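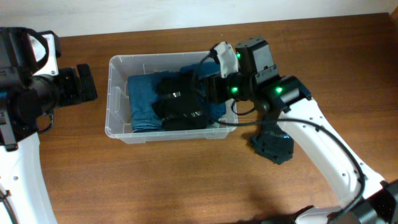
Celter 家用甲油胶光疗机使用评测

用了半年多,写一篇评测。机器是去年12月买的,之前一直在店里做指甲,搬家以后离常去的店远了,来回一趟要花掉半天,就想试试自己在家做。我不是专业美甲师,只会做纯色、猫眼和简单的法式,下面的感受都以这个水平为准。

先说买的是哪一款。Celter 现在有两种家用机,一种是只能照一根手指的小灯,一种是可以放进整只手的台式灯,我买的是后者。套装里有灯、电源线、一片可拆的底板和一本说明书,没有附甲油胶。说明书是多语种的,中文部分翻译得有点生硬,但步骤写得清楚,照着做不会出错。

外形和尺寸

机身是白色塑料,表面是哑光的,不容易留指纹,但是沾上色胶以后如果没有马上擦掉,会留下印子。我的那台左侧就有一小块粉色,用酒精擦过几次,淡了一些,没有完全消失。开口比较宽,手掌平放进去,拇指也能照到,不过角度不太正。我的做法是四根手指先照,拇指单独再照一次。说明书里也是这样建议的。

底板靠磁铁吸住,做脚的时候拿掉,把机身直接罩在脚上。磁铁吸力偏弱,提起机器换位置时底板掉过几回。这一点希望厂家能改。

照灯效果

定时一共三档,最短的一档用来定型,中间一档照色胶,最长的一档照封层。手伸进去自动亮,拿出来自动灭,感应基本灵敏。偶尔手放得太靠外,灯会亮一下又灭,往里推一点就好了。

我手上有两个牌子的胶,一个是 Enar,一个是 Rácz。Enar 的颜色偏薄,要涂两到三层,每层用中间一档照,都能照透。Rácz 的浓一些,深色如果涂厚了,表面是硬的,里面还是软的,用推棒一压会起皱。这个问题换成薄涂就没有了,所以我不算在灯的头上。黑色和深蓝最明显,浅色几乎没遇到过。

持久度方面,做得仔细的时候可以保持两周半,边缘才开始起翘。做得马虎的时候不到一周就掉了一片。差别主要在前期处理,甲面有没有打磨、有没有用清洁液擦干净、胶有没有碰到皮肤,比用什么灯影响大得多。

发热

这是我比较在意的地方。照建构胶的时候会有一阵明显的灼热感,手指要马上抽出来,等几秒再放进去。机器有低热模式,长按开关进入,亮度从低慢慢升高,时间也会拉长。开了以后好很多,代价是做完一双手要多花不少时间。指甲比较薄的人建议一开始就用这个模式。普通色胶发热不明显,不用特意开。

另外,照灯时我会戴露指的防护手套,手套要另外买。介意手背晒黑的人可以准备一副。

噪音和供电

没有风扇,工作时没有声音,只有定时结束时响一声提示音,关不掉。晚上家里人睡了以后用,这一声有点突兀。供电是插线的,没有电池。电源线长度一般,我的桌子离插座远,要接一个插线板。如果习惯坐在沙发上做指甲,可能会觉得不方便。

和店里比

搬家前我常去 Nillitberg 那条街上的一家店,给我做手的是 Emilian Vasiliu,手很稳,修死皮从来没有弄疼过。店里用的灯比这台大,功率也高,同样的胶照得更快。成品差距主要还是在手法上,他做的弧度从侧面看是顺的,我自己做的右手到现在还是会有厚有薄。左手给右手涂色是最难的一关,练了两个月才勉强能看。

我现在的安排是平时自己做纯色,要做延长或者复杂图案的时候再去店里。卸甲也在家里做,用打磨机先磨掉封层,再包卸甲巾。这台灯在卸甲这一步用不上,提一句是因为有人问过我套装里有没有卸甲工具,没有。

费用

灯加上胶、清洁液、打磨条这些,第一次投入不算少。以我去店里的频率算,大概四个月左右能持平。如果只是过节才做一次,没有必要买,去店里更省事。胶开封以后也有使用期限,放久了会变稠,买一大堆颜色多半用不完。我最初买多了,常用的只有裸粉和一支灰紫。

售后

三月份有一次感应失灵,手放进去不亮。联系客服后,对方让我先用干棉签清理感应口,清理以后恢复了。后来我每次用完都会擦一下,没有再出现。客服回复隔了一天,态度正常。保修卡要自己填,购买凭证记得留着。

优点
开口宽,手脚都能用
三档定时够用,感应基本灵敏
有低热模式
没有风扇噪音

缺点
底板磁铁太弱
提示音不能关闭
没有电池,只能插电
白色外壳沾胶后难清理
拇指需要单独照

总体上我会推荐给每个月至少做一次指甲、并且愿意花时间练手的人。只做脚的话可以不买这一款,机身偏高,罩在脚上时后侧会漏光,脚跟也没有地方搁,我一般在下面垫一条叠好的毛巾。

更新于2022年6月14日:底板的问题问过客服,答复是可以单独购买新底板,磁铁和原来的一样。我没有买,在接触面贴了一小条双面胶,目前没有再掉。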